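Cuiping Xiong
Trying out the "must-do" ferry trip to Protstead so you can decide whether to bother. Thread.

1/ Every travel page I read this spring had the same list for Protstead. Lighthouse walk, harbor soup, seabirds, "hidden" beach. I've been on four islands with a hidden beach and every one of them had a sign to it from the parking lot.

2/ The boat goes from Trembridge at 9:40. The company says 27 minutes. That's dock to dock on a flat day. Ours took closer to 50, and the man selling coffee on board didn't seem to think that was news.

3/ Foot passenger tickets are fine. It's the car that gets you. They want you to book the car weeks ahead, then they put you on standby anyway if the morning boat is full of trucks. Read the small print on the Trembridge page. I did, on the dock, too late.

4/ You don't need a car! The island is small. There's one road and a bus, and the bus meets the boat (in April it met ours, but the timetable on the pole was last year's, so ask the driver about the trip back).
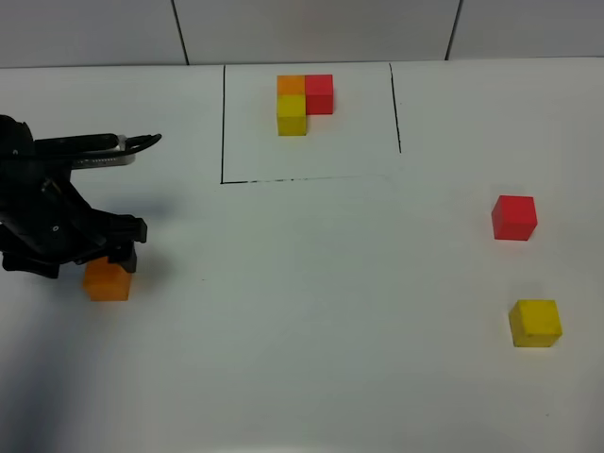

5/ The lighthouse walk is sold as "easy, suitable for all." The first mile is. Then there are steps cut into the hill with a rope for a handrail. My mother turned around there and had a nicer afternoon than I did.

6/ The view from the top, I'll give them. You can see Fludmont on the mainland and a good stretch of coast. I was there with 300 other people who had read the same list.

7/ Birds. The brochure has a puffin on the front. We saw gulls. A woman at the harbor told me puffins come in later and stay on the far side, where you need a boat tour. The brochure leaves out both of those things.

8/ Soup: good. Bread: good. Price: I'd rather not say, but two bowls cost more than my ferry ticket. The bakery up the hill from the church sells a fish pie you can eat on the wall outside, and I'd go there first.

9/ Staying over is where the lists get vague. "Charming guesthouses from 100 a night." I found one room at that price and it shared a bathroom with the bar. The Feng guesthouse costs more, is clean, and has a kettle. Book that one or go home on the last boat.

10/ A few of you asked about the hidden beach. It has a sign. It's gravel.

11/ Would I go again? For one night, midweek, on foot, with a decent jacket. I wouldn't plan a whole vacation around it, and I don't believe anyone who says they needed five days.

12/ Someone replied that I'm being unfair to a place with a population of 1,395. I liked the people. My complaint is with whoever writes the lists, and I doubt most of them got off the boat.

13/ Last boat back is 6:15. The pole says 6:45. Don't trust the pole.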